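A day out at the Femer transmitter and the old Vamo studios

Those of you who have been reading these pages for a while will know that I can't pass a mast on a hill without slowing the car down, so when the Vamo studios put up a notice back in January saying they were opening their doors for one day in the summer, I had my name down before the kettle had boiled. The day was Tue 20 June, it was warm enough for sandwiches outside, and I came home with a carrier bag full of leaflets and a sore neck from looking up.

Getting there

The train to Femer takes you most of the way and then there is a little bus, which waits for the train if the driver is in a good mood. Ours was. The whole bus was going to the same place, and by the second stop we were all talking about which channels we could get as children and whose dad had to stand on the roof turning the aerial while somebody shouted up from the garden. I do love a bus like that!

The studios

Vamo is a low brick building that you'd take for a primary school if it weren't for the dishes at the back. Regional programmes were made there for years, mostly news and a farming half-hour, and a quiz called Kotero that I remember watching at my grandmother's with a plate on my knee. They had kept the contestants' desk. It is much smaller than it looked on the television (everything was, that day) and the front of it is painted hardboard, but I sat behind it and pressed the buzzer and I don't mind telling you I felt quite silly and very happy.

Studio 2 is the one still in use. We were let in between rehearsals, on strict orders not to lean on anything, and stood in a row along the back wall while the lighting was changed from a morning look to an evening one. It took less time than it takes me to find my glasses. What struck me most was how quiet it is in there. You feel the quiet on your ears, rather like the moment after a lorry has gone by, and people drop their voices without being asked.

The gallery next door was the bit I had come for. There was a rehearsal of the lunchtime bulletin going on and we could listen in on the talkback, all those calm voices counting down to things. I used to do a bit of this myself on hospital radio, on a far humbler scale, and the back of my neck still prickles when somebody says "stand by".

The mast

After lunch they took us up to the transmitter in groups of 12. I was in the last one and so had plenty of time to work through the tea tent, where a slice of ginger cake cost less than it does at my local. The mast is 900 feet tall and you don't go up it, of course, but you may stand at the bottom with your hand on the fence and listen to the stays humming. The engineer's hut has a visitors' book, and somebody had written in it simply "louder than I thought".

The Baek hall

Last of all came the Baek hall, behind the car park, which used to be the scenery store and now holds the exhibits and the stalls. I bought a mug and two old programme guides, one of them with the crossword already done in green ink, and had a long and very enjoyable disagreement at the next table over which year the farming half-hour moved to Sundays. I still say I was right. 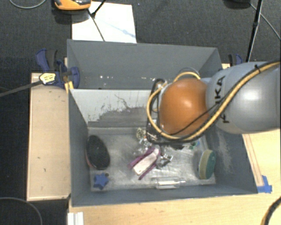 If you'd like to go

The next open day hasn't been announced, but the notice usually goes up on the studio's own page in the winter. Entry is free, and parking is 5 pounds for the day, cash only. Bring a hat for the hill and something warm for the studio, as the air conditioning is fierce. The last bus back to the station leaves well before the gates close, so ask the driver for the time on the way up. I didn't, and had a very pleasant walk down through the fields instead.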